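Food and research notes > Households > Eating at home
July 4, 2019
By Ngân Tôn and Hipólito Cisternas

3. Where fruit is kept and where it is eaten

3.1 Trays and other carriers

The households in the Eddale study were asked to keep a diary of fruit for 27 days in January. We had expected most entries to name the kitchen. They did name it, but mainly as the place where fruit was put away after shopping. Eating happened elsewhere: at a desk, on the stairs, in front of the television, and very often in a bedroom. This section deals with how the fruit got there and what it was carried on.

The diary form had a column headed "container." People filled it in with whatever word they used at home, and we kept those words in the coding. "Tray" was the most common entry after "hand." Plates came next, then bowls. A few people wrote "pocket," which we coded with "hand."

A tray differs from a bowl in one way that mattered to our diarists. In a bowl the fruit is piled up and the lower pieces are hidden. On a tray it lies in one layer, so a person can see everything that is left. Several diarists wrote that they chose differently from a tray. One woman in Hemau, who moved her fruit to a tray during the second week, wrote that she had stopped finding soft plums at the bottom. Her son ate the oranges first and left the apples, as he had done before.

The raised side is also important. Round fruit rolls, and a bed is a poor surface for it. A mattress gives under a hand or a knee, and a flat board tips with it. Diarists who used a flat board in the bedroom tended to give it up within a few days. Those who had a tray with sides kept using it, and some left it on the bed for most of the afternoon.

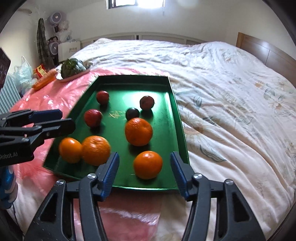 Mixed fruit was more common on trays than single kinds. Apples and oranges were the usual pair in January, with plums added when the shop had them. Oranges of different sizes were often bought loose and put out together. We asked about size in the follow-up interviews, and the answers were practical. Small oranges were for children or for a second helping. Large ones were shared, and sharing meant somebody had to peel, so the large ones stayed longer.

Peel was the main complaint. A tray full of whole fruit has no room for scraps, and diarists dealt with this in different ways. Some brought a second plate. Some put the peel back in the gaps as the fruit was eaten, which others in the same house disliked. Bedding came up here too. Juice on a duvet cover was mentioned more often than juice on a carpet, and two households laid a blanket under the tray for that reason.

3.2 Fruit beside other food

We did not ask people to record vegetables, but they appear in the notes all the same. Greens were carried through the house on their own plate and seldom shared a tray with fruit. When we asked why, most people said they had never thought about it. One diarist said that leaves shed water and that wet apples feel unpleasant to pick up. Another said simply that the greens were on their way to be trimmed and the fruit was not on its way anywhere.

This last remark fits the pattern described by Hellström households in our earlier pilot. Food that still needs work is set down for a short time and then moved. Fruit needs no work, so it stays where it is put until it is gone.

3.3 Limits

The diaries were kept by one person in each home, and that person was usually the one who did the shopping. Fruit eaten by others was probably missed. The Noltach homes returned 60 diary pages with the container column left blank, and these were dropped from the counts in this section. A summer round would also be useful, as berries and cherries could hardly be handled in the same way.

Filed under: Home Life, Fruit & Veg, Research

Comments (3)

marlow_k: We have had a tray on the bed every winter since the kids were small. Same thing here with the big oranges, they sit there for days.

Dorrit: Was there any difference between homes with a dining table and homes without one? I couldn't find it in the section.

pearsandquinces: Please do the summer round. Cherries in a bedroom are a bad idea and I have the sheets to prove it.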